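Comparing two grippers on a bin picking cell

By Shahzad Jatoi

Contents: What you need / Setting up the bin / Fitting the gripper / Running the picks / Reading the log / Notes

This page covers how to compare two parallel grippers on the same arm using the same bin and the same set of blocks. The method works for any pair of two-finger grippers. I used it to choose between the Stasenex and the Furkow, and those are the names in the log files. If you want to compare a vacuum cup with a finger gripper, the section on pick poses will need changing.

What you need

An arm with enough reach to get the fingers to every corner of the bin floor. Both grippers, each on its own adapter plate. A metal bin with sloping sides. A set of rectangular blocks in two colours, all the same size. Clamps for the bin. A marker pen and some tape. The cell controller, which in my case runs Clokirus for the pick planning.

Setting up the bin

1. Put the bin on the table and clamp it. A gripper finger that catches the wall will shift a loose bin by a few millimetres, and every pick after that will be wrong.

2. Mark the table at two corners of the bin. Check the marks each time you change grippers.

3. Touch off on the bin floor in three places and save the floor plane. Do this with the bare pointer, before either gripper goes on. Both grippers must use the same saved plane.

4. Set a keep-out zone along each wall. Start with 20 mm. You can bring it down later, but use the same figure for both grippers in any one comparison.

Fitting the gripper

Bolt the adapter plate to the flange and tighten the bolts in a cross pattern. Connect the air and the signal cable, then enter the mass and the tool centre point. The Furkow is the longer of the two, so loading the wrong tool file will drive it into the floor. Put the tool file name on a strip of tape on the gripper body.

Now jog the wrist through its full range at slow speed and watch the cables. There has to be enough slack for the wrist to turn, but a loop that hangs too low can catch on the bin or on a block. Tie the loop further up the arm if it does. Repeat the check after every gripper change.

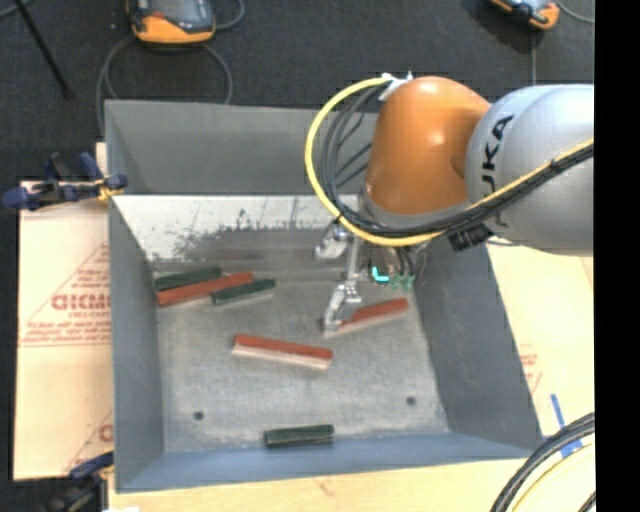 Open and close the fingers by hand from the pendant before you run anything automatic. Look for both fingers moving evenly and stopping at the same point each time. If one lags, check the air supply and the fittings first.

Running the picks

1. Drop the blocks into the bin from a tray held level with the rim. Do not arrange them. Blocks lying against each other and blocks close to a wall are the ones that separate a good gripper from a poor one.

2. Start the run at slow speed. The arm should take one block at a time and put it back on the tray.

3. For each attempt, log the block colour, whether it was near a wall, whether it was touching another block, and the result. I use four results: picked, slipped, missed and collision.

4. When the bin is empty, or the planner gives up, write down what is left and tip everything back in.

5. After 20 fills, change the gripper and repeat from the first step.

Do not change the finger pads, the grip force or the lighting between the two sets. If you have to stop for a fault, restart that fill from the beginning.

Reading the log

I ended up with 457 attempts across the two grippers. Leave the overall success rate until last. Sort by position first, because the two grippers may do equally well in the middle of the floor and very differently at the walls.

In my runs the Stasenex was quicker to close and slipped less on single blocks. The Furkow has narrower fingers and got between touching blocks more often. Its pick cycle took nearly 2 seconds longer. For mixed bins I would fit the Furkow, and for well spaced parts the Stasenex.

Notes

If the planner keeps refusing blocks near the walls, try a smaller keep-out zone before blaming the gripper.

The pads I used are the plain Oosthuizen ones, cut to length. Ribbed pads left marks on the blocks and I took them off.

The log template was updated in December to add a column for grip force. Older copies still load, but the column will be blank.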